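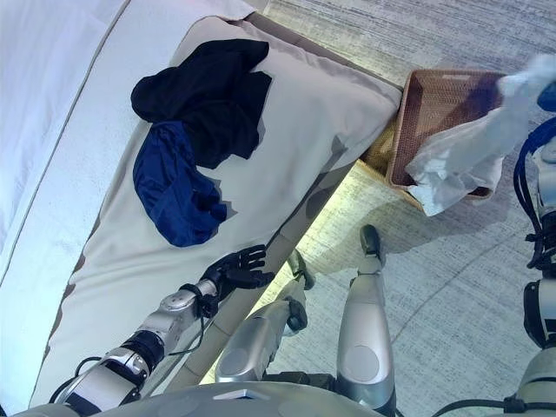

家务技巧 > 洗衣与收纳

开放日上抄来的收衣顺序:床面分拣、入筐与折叠

四月某个星期二下午，Braltberg 展馆办了一场家务自动化开放日，演示内容是卧室整理。演示用的人形机器人由 Orus 提供，任务流程由 Pimby 编写。本页不评机器，只整理其中在自己家里用得上的做法，并附上我回家后照做的记录。

演示区布置成一间普通卧室：一张床，灰色地毯，床角旁边放一只藤编筐。床上有一件黑色衣物和一件深蓝色衣物，都团着，没有摊开。机器人站在床侧，一只手张开手指悬在床面上方，另一侧手臂伸向筐边的白布。

一、床面先清空，再放衣服

枕头、被子、靠垫移走，只留平整的床面。浅色床面有实际好处：深色衣物的轮廓清楚，袜子、发圈、掉落的纽扣容易看见。家里床单是深色的，可以铺一条浅色旧浴巾或旧床单作底，面积以能摊开一件长袖上衣为准。

讲解员的说法是，深色衣服叠在一起时，机器最容易把两件认成一件。人手不会认错，但会一把抓起两件，后果相近：小件裹在大件里，进了柜子才发现。黑色与藏青尤其如此，晚间灯光下几乎分不开。做法是先拎起上面一件，抖一下，放到另一侧，再处理下面一件。

二、筐的位置

筐放在床角，贴着床沿，不放在床中段。放在中段会占住人走动的位置，来回要绕。放床角时，站在床侧一步之内可以同时够到床面和筐。

筐口高度以低于床面为宜，衣物可以直接从床沿拨进去，不必提起。筐口高于床面时，薄衣物容易挂在筐沿上。

藤编筐透气，外形稳定，缺点是内壁可能有毛刺。针织衫、丝袜、薄纱类不要直接接触内壁，应先垫一层棉布。垫布比筐内尺寸每边多留一掌宽，翻出筐沿后用夹子固定。新筐使用前用旧丝袜套在手上沿内壁擦一圈，哪里勾丝，就在哪里用细砂纸轻磨，磨完用湿布擦净，晾干。

三、抓取的位置

演示流程里，抓取点的选择占了很大篇幅。Pimby 展板上写的测试样本是 634 件次，归纳出的规则只有几条，手工整理同样适用：

上衣抓肩缝，不抓下摆。抓下摆提起时，领口和袖子会往下坠，需要再翻一次。
裤子抓腰头两侧，提起后裤腿自然下垂，抖一次即可对齐。
薄布抓角。找不到角时，沿任意一条边捋过去，碰到的第一个转折就是角。
团成一团、看不出结构的，先抓最高点提起，让其余部分垂下来，再找肩缝或腰头。

四、大件和薄件分开处理

床单、枕套、薄巾类不与上衣混放。薄布面积大，容易盖住小件，应最先取走或最后放上。入筐时不要整团塞，先对折成长条，一端入筐，另一端顺势放下。搭在筐沿外的部分及时收进去，否则移筐时会拖地。

筐不装满。我用的筐空重较大，装到三分之二时单手已不好搬。按厨房秤分批称，自家一件成人棉质 T 恤多在 300 克以内，带帽卫衣一件 634 克，可以据此估算一筐的重量。

五、折叠顺序

先厚后薄。厚的放底层，薄的压在上面，取用时不易散。
先深后浅。深色衣物掉毛明显，集中折完后用粘毛滚筒清一次床面，再折浅色。
先上衣后裤子，最后袜子和小件。小件在折叠过程中会陆续出现，放到最后统一配对，省去来回翻找。

每折完一类就移走一类，床面上不堆成品。成品与未折衣物同时在床上，稍一拉扯就要重来。

六、地面与床沿

地毯与木地板交界处常有高差，筐放在交界线上会晃。整只筐要么全在地毯上，要么全在木地板上。木地板一侧可在筐底四角贴毛毡垫，每隔几个月检查一次有无脱落。

床沿包边处易积灰和线头。收完衣服后用微湿的布沿包边擦一遍，再铺回被子。床垫保护罩的转角若已松脱，趁床面清空时重新拉平，从对角开始套，四角依次压入，比逐边拉省力。

站位方面，尽量让膝盖靠近床沿，腰部少弯。床较低时可以单膝跪在垫子上操作。一次整理超过二十分钟的，中间换边站。

七、照明

分拣时光源放在侧面，布料的折痕和凸起会形成阴影，哪里压着东西容易看出来。顶灯直照时阴影较浅，床面显得平，小件容易漏。没有侧面光源的，把床头灯移到床角，朝床面斜照即可。

八、自己家的试行记录

床面清空加铺底布，第一次较慢，习惯后基本不占时间。
筐移到床角后，走动明显减少。
黑色与藏青分开抖，第一筐里就找出一只裹在裤腿里的袜子。
垫布固定夹换过一次，原来的木夹张力不够，改用文件夹，边角要朝外，避免刮到衣服。

附：现场资料

展位编号 64，资料袋里有一张流程卡，编号 1027，正面是分拣步骤，背面是筐具摆放示意。Ocampo 的展位在同一条通道，展出的是折衣板，塑料材质，适合统一尺寸的衬衫，对毛衣帮助不大。折衣板的替代品可以用硬纸板裁，宽度取抽屉内宽的一半再减一厘米，边缘用胶带包一圈。

相关条目：抽屉分隔的尺寸算法；藤编用品的除尘与防霉；深色衣物的翻面洗涤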